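Community Help > Family and Life Events > Notices and obituaries

Obituary for my father: two spellings of his surname, a first marriage, and a text that is too long

Posted by quietpaddock
16 January 2020

Good evening to all. My father passed away last week at the age of eighty-one, and my brothers have given me the task to write his obituary. English is my third language and I write it slowly, so please forgive if some phrases are stiff. I have read many obituaries in the last days to learn how they are made, but I still have some doubts, and I would like to ask persons who have done it before.

The notice will be in the newspaper in Gevport, where he lived for most of his life, and also on the website of the funeral home, which is Carvalho. The funeral home was kind and gave me a sheet with headings (birth, parents, education, work, interests, family, service). I filled the sheet and then I wrote the text from it. It came to 754 words. The newspaper asks $159 for the first 100 words and then more for each line after, so you can understand my problem. The website of the funeral home has no limit.

First doubt. My father was born with one spelling of the surname, and when he came to this country the spelling was changed by an office, with one letter less. He used the short spelling for work, for the bank and for the house. But his two sisters, and all the relatives who stayed behind, have the long spelling. On his birth certificate it is the long one. Which do I put in the heading? If old friends search for him, they could search for either.

Second doubt. Before my mother he was married for a short time, when he was very young. There is one daughter from this marriage, my half-sister. We have a good relation with her. The first wife is also still living. My mother does not want the first wife in the obituary, but she wants the daughter to be there. My half-sister says she does not mind how it is done. I don't know how to write the list of children so that it is correct and nobody feels placed in the second row.

Third doubt is the length. He worked for 31 years in the maintenance of the ferry terminal and he was proud of this, but he was also a beekeeper, and he sang in the choir, and he repaired radios for half of the street. When I cut something it feels as if I remove it from his life. My older brother says to put everything. My younger brother says that people only read the name and the time of the service.

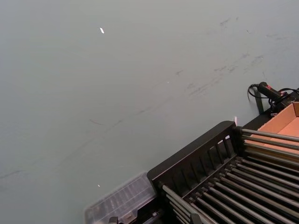 There is one more thing, a small one. In our language it is normal to write that a person "fell asleep". In the English notices I see "passed away", "died", "passed peacefully", "went to be with the Lord". My father went to church at Easter and at Christmas, and for the choir. I would prefer a word that is plain but not cold. Is "died" too hard for a newspaper?

The funeral home needs the text by Monday at noon. Thank you for reading until here.

3 replies

gumleaf_retired

Sorry for your loss. Put everything in. You only get one chance and money is not important at such a time. We did the full page for my uncle and people still talk about it.

tidewrack

My condolences to you and your family. I have written four of these, for my parents, for my mother-in-law and for a neighbour who had no relatives close by. I came to this country as an adult also, so the matter with the surname I know well. I will try to answer in your order.

The surname. Put in the heading the spelling that he used in his daily life, for the reason that his neighbours and the men from the ferry terminal know this one. Then, in the first sentence or in the second, you give the other. You can write "born [long spelling] in ..." and continue with the place and the parents. For my father I wrote it in brackets directly in the heading, and it looked like a maiden name, so two or three persons asked me about it. Inside the text is better. On the website of the funeral home you can ask them if there is a field for another name. Ours had it, and it helped cousins overseas to find the page when they searched with the old spelling.

One warning: be careful to write the name identical in the newspaper, on the website and on the card for the service. We had one version with the accent and one without, and an aunt was hurt by it for quite a long time. I would ask your two aunts to read the part with the parents' names. They will know the right spelling of the village too, and the village may have another name today.

The children. The usual way is one list, in order of age, with all children together: "Loving father of" and then the names, your half-sister first if she is the oldest. You don't need to write "from his first marriage" and you don't need "half" or "step" anywhere. A reader who knows the family knows it already. Your mother is named before the list, as his wife, with the number of years they were married if she likes that. I would check the arithmetic there. If the marriage was 50 years and your half-sister is 56, nobody reasonable will do the subtraction, but if your mother is sensitive about it you can leave the number out.

About the first wife, an obituary has no duty to be complete. It is common to leave out an earlier marriage. What I would do is to tell her or let your half-sister tell her before it is printed, so she does not discover it alone at the breakfast table. When we did it for my mother-in-law, the first husband was thankful for a telephone call and came to the service, and he sat at the back.

The length. Make two texts. It is what most people do now, although the funeral homes don't always say it. The long one goes on the website, with the bees and the radios and the choir. In the newspaper you put the short one: name, age, date, place, wife, children, grandchildren, one sentence about his work, one sentence about him, and then the service. At the end you write "A full obituary can be read at" and the address of the page. For my father I had 273 words in the newspaper and it was already too many, I paid for adjectives. Ask if the newspaper counts the heading and the time of the service as words. Some do and some don't. Also ask for the price with photo and without it, before you choose.

For the one sentence about him, I would not make a list. Choose the thing that people on his street would say first. From your message I think it is the radios, but you know it better than me. "He repaired radios for half of the street" is good English already, leave it like this.

The word. "Died" is completely correct in a newspaper and many editors prefer it. "Passed away" is softer and also fine. I would avoid "fell asleep" in English -- some readers will take it as a religious phrase and others will be confused. If your mother finds "died" too hard, "died peacefully" is a middle way, but only write it if it is so.

And the last practical point: ask the newspaper to send you a proof before they print, and have a person read it who did not write it. In my mother's notice the day of the service and the date did not belong together. It was my mistake and I had read it perhaps thirty times.

suson_northside

Condolences. I agree with tidewrack on almost everything, only some additions from my side. We lived in Suson when my wife's mother died, and we published in two newspapers, there and in the town where she grew up.

Ask the funeral home if they send the text to the newspaper for you or if you must do it yourself. With ours they sent it, and the newspaper made the invoice to the funeral home, and then there was a handling fee on top. It was not large but it was not announced. If you send it directly you pay only the newspaper, but then the newspaper will want to telephone the funeral home to confirm the death, so tell Carvalho to expect this call.

There is also the possibility that the page of the funeral home does not stay online forever. Ours used a service called Trokamo for the memorial pages, and the guest book was closed after one year unless the family paid to continue. Save a copy of the messages when they come in. I did it by printing them, which my wife found old-fashioned, but we have the paper and we don't have the page any more.

I don't agree fully about the arithmetic. If the first marriage is something the whole town knows, leaving out the number of years looks stranger than to put it. But it's for your mother to decide, and I would not push.

One thing which was not mentioned: don't print the street address in the notice, and don't write the complete birth date, only the year or the age. During the funeral the house is empty and everybody can read at what hour. We asked a neighbour to park his car in our driveway.

For flowers or donations, put one line before the service or after it, and telephone the organisation first if you name one. Some want a special wording, and they can give envelopes for the hall.

quietpaddock

Thank you to all three. I read the replies together with my mother and she was calmer after. We will make two texts. In the newspaper he will have the short spelling in the heading and "born" with the long one in the second sentence, and the children are in one list with my half-sister first. She has said she will telephone to her mother on Saturday.

I telephoned the newspaper in Gevport this afternoon. They count the heading but they don't count the time and place of the service, so I gained one sentence, and I gave it to the bees. The radios stay also. My mother has chosen "died peacefully at home", and it was so.

Could I ask tidewrack one more thing? The grandchildren are nine, and two of them are the children of my brother's new partner. They called him grandfather. My brother would like them to be in the list with the others. Is it done in the same way as with the children?

tidewrack

Yes, the same way. All nine in one list, by age or by family, as you prefer. If you go by family it's easier not to forget one. Ask your brother for the spelling of each name in writing, and ask the older ones if they want their full name or the short one that he used for them.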